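Kalkränder an der Duschabtrennung gehen nicht mehr weg
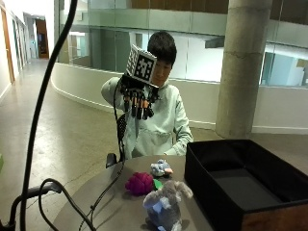

Frage von Nadiia Levchenko, 22. November 2019

Wir sind in Hillau in eine Wohnung mit Glasdusche gezogen. Unten an der Scheibe sitzt ein grauweißer Rand, etwa eine Handbreit hoch. Badreiniger aus dem Drogeriemarkt habe ich 3 Mal probiert, danach sieht es genauso aus. Das Wasser ist hier ziemlich hart. Kann ich mit Essigessenz an das Glas, oder schadet das den Dichtungen? Die Profile sind aus Aluminium.

3 Antworten

Hnat Koval
Zitronensäure nehmen. Hat bei mir immer gereicht.

Inna Romaniuk
Essigessenz würde ich lassen, die macht Gummidichtungen auf Dauer spröde und greift Aluminium an. Zitronensäure geht, aber nur kalt angerührt: zwei Esslöffel Pulver auf einen halben Liter Wasser. Küchenpapier damit tränken, an die Scheibe drücken und 20 Minuten kleben lassen. Die Profile vorher nass machen und die Lösung davon fernhalten. Danach gründlich abspülen – auch die Dichtung unten – und trocken wischen. Bei dicken Rändern am nächsten Tag wiederholen. Falls die Scheibe beschichtet ist, vorher beim Hersteller nachlesen, manche Beschichtungen vertragen keine Säure.

Yevhen Savchuk
Wenn nach dem zweiten Durchgang noch ein Schleier bleibt, ist es vielleicht kein Kalk mehr, dann ist das Glas angegriffen. Das hatten wir in Manness auch, da half nur eine neue Scheibe. Ansonsten nach dem Duschen abziehen. Und keinen Scheuerschwamm!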